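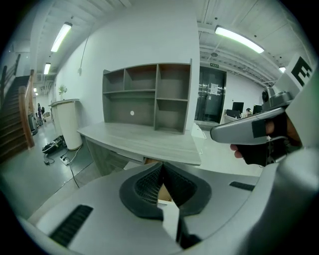
Figure 2. Dark glove worn with the fingertips bare, the hand closed on a grey curved handle.

4. Glove choice and the bare fingertip

The survey set out in the previous section asked workers at four cool indoor sites what they wore on their hands during a normal shift and why. Two of the sites, at Ralcombe, are produce packing sheds. The third is a parcel depot at Mondby, and the fourth is a records store where paper files are kept in an unheated building through the winter. All four are kept cool for the sake of the goods, and at none of them is the air cold enough for the employer to be bound by its own cold work policy. The workers fall into a gap. They are too cold to be comfortable and too warm to be issued with insulated gloves.

Of the 85 people who returned a form, most wore some kind of glove for at least part of the shift. The forms offered a choice between full gloves, gloves leaving the fingertips bare (Figure 2), liners worn alone, and no gloves. Respondents were also invited to write a few lines in their own words, and the colour and condition of the gloves were noted where workers agreed to show them.

The bare fingertip was favoured wherever the work involved labels, tape or loose sheets. This was clearest at the records store, where staff must separate thin pages and read faint pencil marks, and where a full glove was described by one clerk as "like counting money in mittens". At the packing sheds the pattern was mixed. Graders preferred bare fingertips because they judge firmness by touch, while those stacking crates chose full gloves and changed them when they became damp. Depot staff at Mondby were the least settled group. Several carried both kinds in a pocket and swapped between them during the shift, and a few had cut the ends off full gloves at home, although site rules did not allow it.

It is worth dwelling on the home-cut gloves. Once the end of a knitted finger is removed the edge begins to run, and a loose thread near a belt or a tape dispenser is a plain hazard. Supervisors knew of the practice and in general did not stop it. When asked, they said that the approved gloves came in two sizes only and that workers with small hands could not pick up a label while wearing either. We regard this as a problem of supply. A worker who has been given a glove that does not fit will alter it or leave it in the locker.

4.1 Warmth and comfort

Workers were asked to rate how warm their hands felt at the start of the shift, before the meal break and at the end. Those with bare fingertips reported colder hands at the first rating, as would be expected. By the meal break the difference had narrowed, and at the end of the shift it could not be separated from differences between the sites. We did not measure skin temperature, and the ratings should be read with that in mind. A person who has chosen a glove may also be inclined to speak well of it.

Dry and cracked skin was reported by 13 respondents, mostly from the packing sheds and the records store. The complaint was placed at the fingertips in nearly every case. Paper and cardboard draw moisture from the skin, and a glove that leaves the tips bare does nothing to prevent this. Hand cream was available at one Ralcombe shed, in a dispenser beside the sinks, but graders said they avoided it before handling fruit. No dispenser was provided at the other sites.

4.2 Grip and strain

Cold hands tend to grip harder than the task needs, and tired forearms were a common remark in the written answers. Full gloves appear to add to this where the palm is smooth. Staff using trolleys and tape guns at the depot spoke well of gloves with a close palm, whether or not the fingers were covered, and spoke poorly of the loose cotton pairs supplied in bulk. Hoarau makes a similar point in an unpublished report on orchard pruning, where the fit across the palm mattered more to workers than the thickness of the cloth.

Fastening at the wrist drew few comments. Some respondents disliked cuffs that caught on sleeves, and the records store staff asked for a shorter cuff that could be washed with the rest of the glove.

4.3 Limits of the findings

The forms were handed out in January, when the buildings are at their coldest, and the answers might have been milder in another season. Night staff at Mondby are under-represented – the forms were collected at the end of the day shift, and many were never passed on. The question on past injury was poorly worded and has been left out of the analysis. We also made no attempt to compare brands. The sites bought from different suppliers, and the only product named by more than a handful of workers, the Tastska liner, had been discontinued by the time the forms were read.

Within these limits, we recommend that employers at cool indoor sites offer finished gloves with bare fingertips beside the full glove, in a proper range of sizes, and let workers choose by task. Hand cream should be placed where it can be used at the end of a shift as well as at the sinks. Replacement pairs should be available without a signature. At two of the sites the need to find a supervisor was given as the reason for wearing gloves that had long since worn through.

Filed under: Workplace Health > Hands and Skin

Comments

Ginette Millet
I worked in a records store for many winters and the part about thin pages is exactly right. We used to warm our fingers on the kettle. Was rubber finger cover use asked about anywhere on the form?

packhouse_dan
Sizes, sizes, sizes. Our place buys large and extra large and then wonders why the box is always full.

R. Hoarau
Thank you for the mention. The pruning report has a longer section on palm fit and I would be glad to send a copy to the authors.

Coldhands
Agree about the signature. I wore the same pair until the thumb went.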